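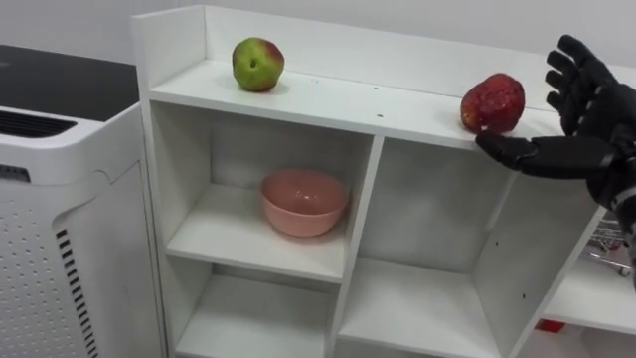 Notebook, teleop bench, Gristmont
January 17, 2020

Apple day again. Task as written on the board: take the red apple off the top shelf, put it in the pink bowl one level down, leave the green apple alone. A toddler would have this sorted before we finished calibrating the glove, and would then eat the evidence.

Started the session with the Plandel glove on the old mapping, the one from August. Thumb fine. Index fine. The other three fingers follow with what I can only call reluctance. Reloaded the mapping, zeroed the glove with the hand flat on the desk, and got most of the lag out of them. Whoever last saved a profile called "good_FINAL_use_this" should know that it is none of those things.

Notes on the approach. The shelf has a raised side and a low rim at the back, and the red apple sits close to the front edge. Coming in from the right with the index finger out and the rest curled up out of the way gives the cleanest view through the headset, so that is how I have been lining up. The finger gets in beside and under the fruit before anything else commits. The catch is depth. From the head camera the fingertip looks as if it is touching well before it is, and I keep closing on air with great confidence. Tried watching the finger's shadow on the shelf edge instead of the finger. Much better. Would recommend to the next operator, along with a cup of tea and low expectations.

The failure I see most: index nudges low on the right side, apple rolls away from the hand, operator chases it, operator says a word that the audio channel then has to have removed. The apple is a bit lopsided, so it doesn't roll in any direction you'd plan for. Do not chase. Back the wrist off, let it settle, come in again. A demo with a calm second attempt is worth keeping. A demo with a pursuit teaches the policy to pursue, and we have enough of that behaviour in the set already.

Demo count on the server before today's upload: 2,139 for the whole shelf family, target 3,000. Of those, 1,174 are red apple to bowl. I had it in my head that we were further along. The missing ones were sitting in the Nemolness folder under the wrong task label, where they had been training the model to open drawers. That may explain the drawers.

Transfer to the bowl. It is the awkward half. The bowl is in the upper left cubby, so the hand has to come down past the front edge of the top board and go in level. If the wrist is still rolled over from the grasp, the knuckles meet the board. Roll back to neutral first, while you are still clear of the furniture, then go down, then in. Three separate moves. I know it looks slow on playback. The Kazlauskienė controller blends them if you rush, and its idea of blending is to take the corner.

Green apple: it has a dark spot on the front and I am attached to it. Leave it where it is, toward the back. It's the distractor, and the blemish makes it easy to find in replay. Please don't swap it for a nicer one halfway through a batch.

Settings to keep:
Grip force limit down one notch from default. Default leaves dents.
Arm speed cap on slow until the hand is past the divider.
Episode ends when the fingers are open and out of the cubby. Stopping at release gives us a robot that lets go and then stands there with its hand in the bowl, thinking.

Replayed episode 1,308 after lunch to check the label fix. Correct task, correct apple, one long pause in the middle where I appear to have been scratching my nose with the wrong hand. Trimmed.

To do: rename the glove profile, rerun the label check on the rest of the Nemolness folder, ask for a second bowl in another colour before we start the left-hand set.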